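How do I send a demo to a small house label without being ignored? 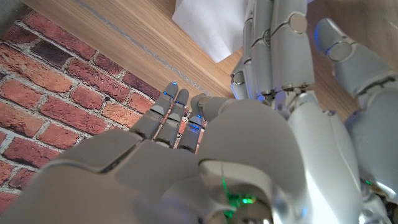
Blue fingertip lights against a brick wall

Hello everyone. I produce deep house and a little bit of minimal since my student time, and now I have one EP which I think is finished. It has two originals and one long dub version. I would like to send it to small labels such as Plolari or Hubáček, but I do not know the correct manners. On one page I read that you must send WAV files, on another page that this is very rude. Do I write to one label and wait, or to many at once? And how long is it normal to wait for a reply? In May I sent an older track to one address and received nothing, not even an automatic message.

My master is quite loud, if this is important.

Thank you in advance and sorry for my English.

Nhung Phí
September 26, 2019

Benedikt Schwaiger

I help with the demo inbox at Plulteo, so I can tell you how it goes with us. Other labels may do it differently.

Please send a private streaming link with the download switched on. No attachments. If the mail has WAV files in it, our mailbox blocks it and I never see it. Write the artist name and the tempo in the subject line, then two or three sentences about you. A long biography I do not read before the music, only after, if I like it.

Send to one label first and give it a clear time. I would say 90 days is too much, three weeks is fair. After this you can write one short reminder, and then go to the next label. When I see 200 addresses in the copy field, I close the mail – I am sorry, but so do most of my colleagues.

About the loud master: send the version without the limiter, or say that you have it. We do our own mastering for vinyl, and from a very loud file there is not much we can do.

For the old track from May, I would leave it and start fresh with the new EP.

Jad Shboul

just upload it yourself, labels take half and do nothing. my last one has 437 plays and I kept everything

Neema Mutiso

I do not agree fully with Jad. To release alone is fine, but with a label you get also the other artists' listeners, and for a first EP this helped me a lot.

One thing I want to add to Benedikt's answer. Listen to the last five or six releases of the label before you write. I sent a vocal track to Beneveo when they had put out only dub records for a long time, and the answer was friendly but very short. Later I sent them something slower, with the name of one record of theirs that I play often, and then we had a real conversation.

Also put your strongest track first in the playlist. If the dub version has a long intro, put it last and write in the mail at which minute the bass comes in.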